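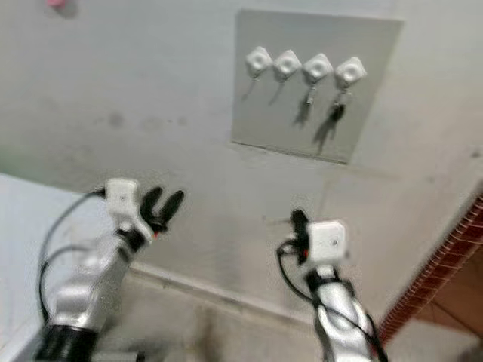 4.2 Hanging keys on a wall board

Figure 3. The key task. Two of the four hooks hold keys: a small metallic key on a short ring at the third, and a dark key with a black fob at the fourth.

Of the chores in our test set, hanging a key on a hook was the one that visitors to the Clevport site most often assumed would be easy. A person does it while talking or taking off a coat. For the two-arm system it had the second lowest success rate of any task, ahead only of threading a drawstring.

The board used for the task is a flat light gray panel fixed to the wall, with four white hooks in one row near the top (Figure 3). Each trial started with one key on the work surface and at least one free hook. The system was told which hook to use. A trial counted as a success if the key was on the named hook after both grippers had moved clear and was still there ten seconds later. Keys that ended up on a neighboring hook were scored as failures, although a homeowner might well accept them.

We ran 251 trials under the policy described in Section 3. Of these, 146 were successes, a rate of 58 percent. No trial was thrown out, including those in which the operator had to stop the arms. The same person, Zainab Igwe, reset the board between trials and scored every one of them, and she was not told which version of the policy was running.

Failures fell into three groups. The largest was missed contact at the hook. The gripper arrived at the right height but a few millimeters to one side, and the ring slid past the prong. The policy had no way of feeling this. It opened the fingers on schedule and the key fell. The second group was poor grasps at the start. A key lying flat is thin, and the fingers tended to close on the blade instead of the ring, which left the ring swinging at an angle that could not be threaded. The third and smallest group was contact with keys already on the board. The heavier fob was knocked sideways more often than the small key, and in 2 trials it came off its hook.

Shadows deserve a separate remark. Light in the test area comes from above and to one side, so each hook and key throws a slanted dark line or patch onto the panel. Under these conditions the shadow of a key can look larger than the key. Early versions of the policy sometimes aimed at the shadow of a prong. Adding training runs recorded in October, when the lamps had been moved, reduced this error but did not remove it.

We also looked at whether the second arm helped. In principle one arm can hold the ring open to view while the other steadies the key. In practice the policy used both arms on the same key in only 75 trials, and the success rate in those was no better than in the rest. The handover itself took time and brought its own drops. For a single light object, one arm with a better wrist would probably serve as well.

Speed was poor throughout. Most successful trials took longer than a person would need to hang a full set of keys, and much of that time went to small corrections in front of the hook. We do not see this as a serious obstacle for household use, where a key can be put away overnight if need be. It would matter on a shop floor. The tool crib at Kettler, which we visited when choosing tasks, issues and takes back keys all day, and a clerk there would not wait for the system as it stands.

Results from the Jitel arms, reported in Section 4.3, were similar in kind. Those arms had a tighter grip on flat keys but made the same sideways error at the hook. This suggests to us that the limit lies in sensing at the moment of contact — the arms can reach the place, and they lack the touch information to know they have missed it. The Nerko fingertip sensors arrived too late to be used in this round of trials.

Our reading is that hanging keys is within reach for a machine that has someone nearby to pick up what it drops. We would not yet leave it alone with the task.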